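About Us

Tillside -- who we are, what we do, when you can come in

Tillside is a small robot training shop. We teach robots to handle cloth. Shirts mostly, towels sometimes, one bad week of fitted sheets that we don't talk about much. Founded by Yesenia Tlapale, who spent years on factory automation and got tired of boxes. Boxes hold still. Laundry doesn't.

Started with 2 desks and a borrowed table. Now a staff of five, own tables, same carpet.

What we do

Short version: people do a chore by hand, with trackers on, and the hand motion gets recorded. The recordings go to teams who train robot arms on them. Prosteck was our first customer and still is one. Nilberg came later, they want sleeves, lots of sleeves. Stojanović does the fixtures and wrist mounts for us and has redone the straps more times than we'd like to admit. Latest version is much better on small hands.

We don't build the robots. We get asked this every open day so putting it here.

Open days

We open the office up a few times a year. Last one was 2nd February. School groups in the morning, then engineers, then whoever walked in. More people than chairs. Next time we will have more chairs.

How it goes -- coats off, quick hello from Yesenia, ten minutes on why cloth is hard for a machine. A shirt has no fixed shape. Pick it up twice and you get two different shirts as far as the software is concerned. Then straight to the folding table for the demonstration. No slides. We tried slides once, people looked at the table anyway.

The demo is plain household folding. Shirts in a basket, one at a time, lay it out, smooth it, fold it, next. One of us does a round and talks through it. You'll hear a lot about collars. Finding the collar is half the job, for a person as much as for a robot arm.

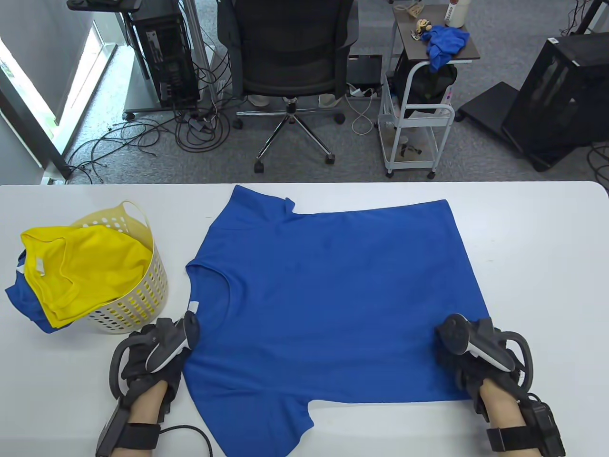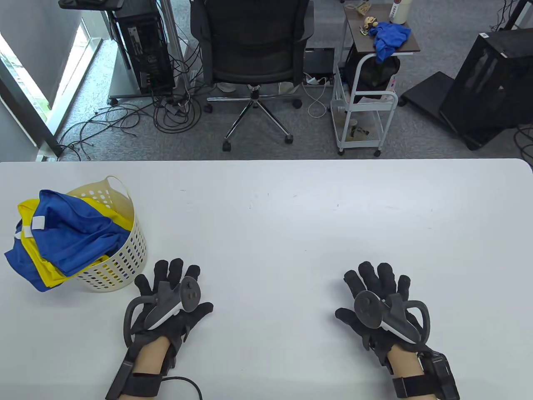
At the folding table, trackers on both hands, laundry basket to the left.

After that visitors get a turn. Gloves take a couple minutes to fit, longer if it's your first time. Somebody always folds much too fast. Slow is fine. Slow is better, the tracking likes it and so do the people who have to go through the recordings after.

Then we play back a run on the screen so you can see your own hands as the computer has them. Kids love this part. The engineers pretend they don't.

Last stop is questions. Usual ones:

How many folds does a robot need to learn from? Depends on the robot and on who you ask. Our first full set for Prosteck was 200 shirts, of which 179 were good enough to hand over. The rest had dropped tracking or a hand out of view. We were pretty happy with that, first time out.

Why not just use video? We do use video. Hands cover up the cloth a lot though, and the trackers tell us where the wrist went while the camera was guessing.

Can it do my laundry yet? No. Ask again.

Do you need people to come fold? Sometimes, yes. Paid, short shifts, training is part of the first shift. You don't have to know anything about robots. Being patient with T-shirts helps alot.

Coming to visit

School groups -- email first, one class at a time please. The room is not big and there's cables on the floor, so closed shoes, and bags stay by the door. Ages ten and up for the gloves, younger kids are welcome to watch and help refill the basket.

Companies -- we can set up a private visit, usually half a day. Bring a garment if you want to see it tried. Nilberg brought a raincoat. It was a long afternoon but we learnt a few things and the notes from it ended up changing how we lay out anything with a hood.

Everybody else -- come to an open day. Free, no sign up, just turn up and say hi. If there's a wait for the gloves put your name on the sheet by the door and go get a coffee.

Parking is round the back. Front door sticks, push hard.

Who to talk to

Visits, school groups and folding shifts: Yesenia Tlapale, through the contact form. She reads all of it, replies can take a few days when a recording set is due. Invoices and supplier stuff go through the same form for now, just put "invoice" in the subject line so it gets to teh right desk.

Next open day dates go up on the news page once we have them.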